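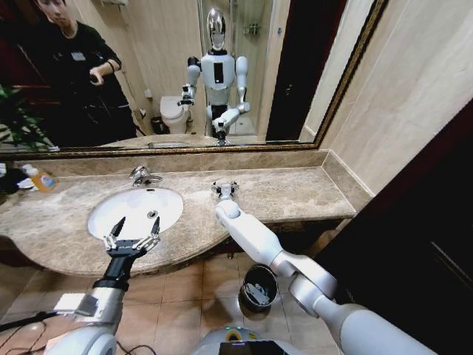

Balakrishnan Raju commented that the Virnach guide never says which arm to record first. Start with the arm doing the grasping and leave the other parked.

Keep the operator in one spot for the whole take, and move the leader
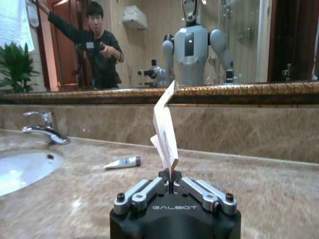 hand slowly through the last 150 mm. Pause before closing the fingers — jerky closes spoil the replay.

Does a failed grasp need deleting? Mark it as failed and keep it. 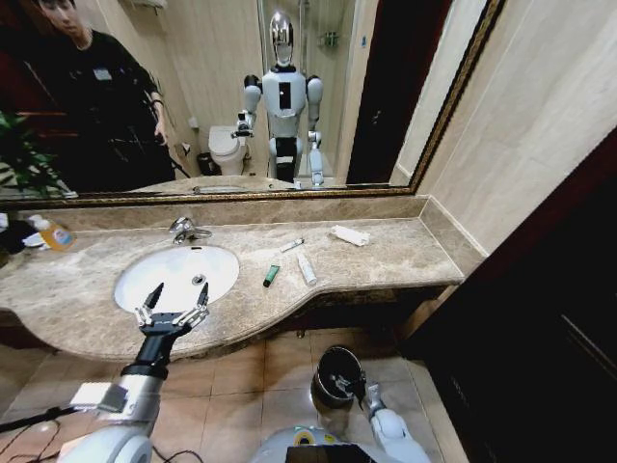
How many operators per task? Use 2, on separate takes.

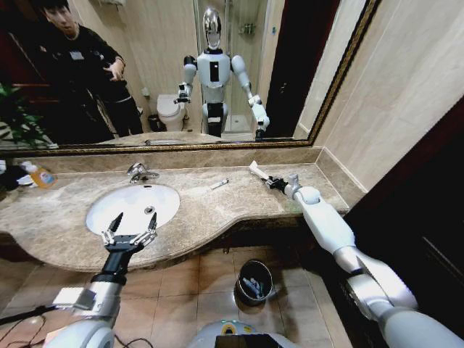
Save each take under its object name. Small items need their own entry. A toothbrush held bristles up and a tube lying flat are separate grasps.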